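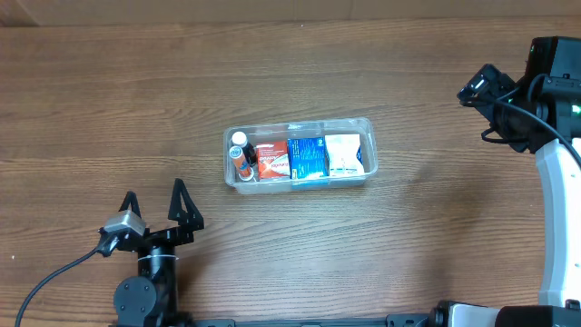
Restitution was ordered in my burglary case but no money has shown up. Who do I even call?

Posted by Morena Melis

Hi all, hoping somebody has been through this. Last fall a guy got into our garage in Doka and took two bikes, a Plukard generator and my husband's good socket set. He was caught (long story, he tried to sell the generator to our neighbor's cousin), took a plea in February, and the judge ordered him to pay restitution of 2,916 dollars. I was in the courtroom and heard the number read out. He got probation.

I've had one check since then, for 39 dollars. After that, zip. I called the victim advocate and left two messages, and the lady who used to call me back has moved to a different office. The clerk's window told me they only pass along what they receive. Our insurance paid for part of it already, and I have a 300 dollar deductible that I'd at least like to see again before I'm old.

So do I call his probation officer? Am I allowed to? And can I just take him to small claims for the whole thing? I'm not looking for revenge, I want a bike.

Hermenegildo Tapia

Good luck, they never pay. My brother got robbed at the Rizzi store he managed and he's still waiting. They should keep these guys locked up until it's paid off if you ask me.

Danica Vlachou

Morena, I went through almost the same thing with a stolen trailer, so here's what worked for me (I'm not a lawyer, and every state does it differently, so double check all of it).

Yes, you can call probation. You don't need anybody's permission. Ask the clerk for the case number if you don't have it, then call the probation department and ask which officer has that case. They may not tell you much about him, but they can take down that you're not getting paid, and paying is usually one of his conditions. I'd follow up in writing too. I called four times and got nowhere, then sent one short letter with the case number at the top and had a call back that same week.

Ask the clerk for a copy of the restitution order and a printout of the payment history. Mine showed a monthly amount I'd never heard about! It was tiny, but at least I knew what he was supposed to be sending. Also make sure they have your right address. We had moved and two of my checks were sitting there as returned mail, which I only found out by asking.

On the insurance - look at who the order says gets paid. Mine was split between me and the insurer, and I had to ask which of us was first in line. If yours paid most of the claim, part of that 2,916 may be going to them.

Small claims I'd hold off on. In my state a restitution order can be turned into a civil judgment, so I didn't have to prove the whole thing over again. Ask the clerk if there's a form for it. Ours was one page.

And keep a folder with every name and date you talked to. It took me a long while, but I did get most of mine.

Dario De Luca

What Danica said, plus find out when his probation ends. You want to be making noise well before that date. The prosecutor's office can ask for a hearing if he's behind, so call the main number there and ask for whoever took over from your old advocate.

Small claims has a dollar limit too. It was 3,000 where I used to live, so you'd have squeaked in under it, but look up yours.

Morena Melis

Thank you both! Got the case number this morning and the clerk is mailing me the printout. They did have our old apartment number on file, so that's fixed now. Writing the probation letter tonight.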